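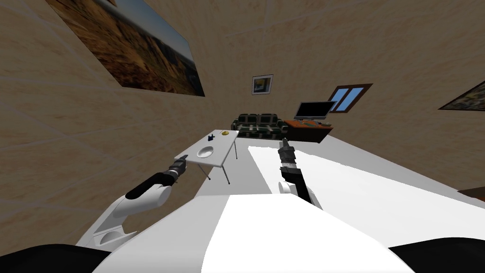
Tullio Villa maintains that a policy which only works with the horizon level has learned the horizon and very little about plates. He wrote this in the margin of my last entry, in pen, so I suppose it's now a research question.

Notebooks > Brirness sim > Tilt runs > September

Setup for the tilt runs. Same room as before, same white table, plate, yellow object, dark object. Two arms. The only thing changed between conditions is the roll of the head view, fixed per episode and drawn fresh at each reset. Policy is the Drirnley checkpoint, frozen. No fine-tuning, however much it begs.

Task is "put the yellow object on the plate." Success means object at rest on the plate, gripper open, both arms clear of the table. I tightened the last bit after the level baseline, where the left arm was finishing episodes leaning on the table like a man at a bar and getting full credit for it.

447 episodes overnight, all completed, no sim crashes. Log is in the Nimville folder under tilt_a.

What I see so far, scrubbing through the failures:

-- Small roll: mostly fine. Reaches come in a little wide and get corrected.
-- Large roll: the arm sets off with total confidence toward where the object would be in a level room. Then it closes on air, lifts the air carefully, and carries it to the plate. The placing is excellent.
-- Left arm suffers more than right. Don't know why. The plate sits nearer the left gripper, so it may just be getting picked for the hard reaches. Need to split by arm before I say this out loud to anyone.

Zheng baseline (wrist views only, no head view) doesn't care about roll, as you'd hope. It also isn't very good. Its curve is beautifully flat and quite low down.

Mistake, for the record: the first 48 episodes used seed 2 for both the roll and the object placement, so the two are correlated. Threw them out and reran. The 447 doesn't include them.

Next: feed the roll angle in as an extra input, 4 bins to start. If that recovers most of the loss, the perception is all right and the trouble is in the frame transform. If it doesn't, Tullio gets to use his pen again.

Still to do: plot success against roll, by arm. Rename tilt_a before there's a tilt_a_final.

Comments

tvilla: Pen is permanent for a reason. Did you roll the wrist views too, or just the head?

Reply: Just the head. Wrists untouched in both conditions.

mk: Can you keep the bad 48 somewhere? I want to see what the correlation did to the curve.

tvilla: Bins are cowardly. Use sine and cosine.

Brirness group notebooks | Contact the page owner | Back to top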